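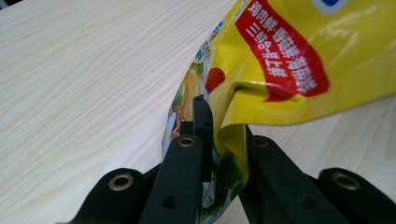 Home | Tickets | Knowledge base | Parts and orders | My account

We use cookies to keep you signed in and to remember your filters. Accept all / Manage

Ticket 127 - Spare fingers and second gripper, quote and budget query
Status: Open, waiting on customer
Raised by: Sigita Koppel, Enley
Handled by: Renato Talavera, Oment support

Sigita Koppel, 9.15 am
Hello again, and thank you for being so patient with me over the phone. I said I would put it all in writing, so I hope you have a cup of tea to hand. We are trying to settle what to ask for in next year's equipment money, and the form has to be in before the end of July. At present we have one hand-held gripper with the black two-finger jaws, and we use it for working out how to pick up soft packets before we spend anything on an arm. The crisp-looking, shiny sort of packaging is what most of our customers send us, like the yellow snack bag with the red banner, which the jaws are holding by a pinched bit of the film with the rest flopping over. My question is whether we should be budgeting for a different set of fingers for this sort of thing, or simply more of the same. I would also like to know what to put down for wear, as I have no idea how long a pair is meant to last and my manager is bound to ask.

Renato Talavera, 10.40 am
Good morning Sigita, tea in hand. Before I quote you anything, could you tell me three things: which finger set you ordered (it will be on the delivery note), whether the bags slip or whether they get marked, and whether the Aubert arm you mentioned on the phone is decided or still a maybe. The last one matters most for the money, as the hand-held unit and the arm-mounted one don't share a mounting plate and I'd hate for you to buy the wrong one twice.

Sigita Koppel, 11.50 am
The delivery note says standard narrow tip, so that's the one with the upright bit at the end of the finger. They do slip, but only when we take hold of a single layer right at the edge. If we get a proper fold between the fingers they stay put. I tried 50 picks this morning on a fold and 50 on a flat edge, and the fold lost none at all, while the flat edge lost 9, which I thought was rather a lot. No marks that I'd worry about, although the bags were crumpled to begin with so I may not be the best judge! The arm is still a maybe. We have a price from Aubert and another from Mindari, and the Mindari one is cheaper until you add the controller, and then it isn't.

Renato Talavera, 1.20 pm
Very useful, thank you. With results like that I wouldn't change the finger shape. I'd put soft pads on the ones you have and run the flat edge test again. Pads are a consumable, so on your form they can probably go under running costs and leave your equipment line alone - worth checking with your finance people, every place seems to draw that line somewhere different.

For wear, please check these on your unit and tell me what you find:

- play at the pivots when the jaws are open (wiggle each finger gently from side to side)
- whether both tips meet squarely when closed on nothing
- any whitening or fine cracks in the plastic near the holes

Sigita Koppel, 2.35 pm
Done. A tiny bit of play on the left finger, none on the right. Tips meet nicely. No cracks that I can find, and I did use the good lamp. Could the left one be tightened, or does that count as worn?

Renato Talavera, 3.05 pm
A tiny bit is fine, and please don't tighten it, the jaws will start to stick. Look at it again in a month. For the form I would put down one spare pair of fingers, two packs of pads and a second hand-held unit if two people will be testing at once. Leave the arm mounting plate off until you've chosen between Aubert and Mindari. I can hold today's prices for 15 working days, and I'll send the pads quote separately so it can go through on its own.

Sigita Koppel, 4.10 pm
That is such a help. Two people will be testing, so yes please to the second unit. One last thing (sorry!) - does the quote include delivery, and could it be addressed to Enley and not to me by name? The last one came back from accounts for exactly that reason. I'll run the flat edge test again once the pads are here and add the numbers to this ticket.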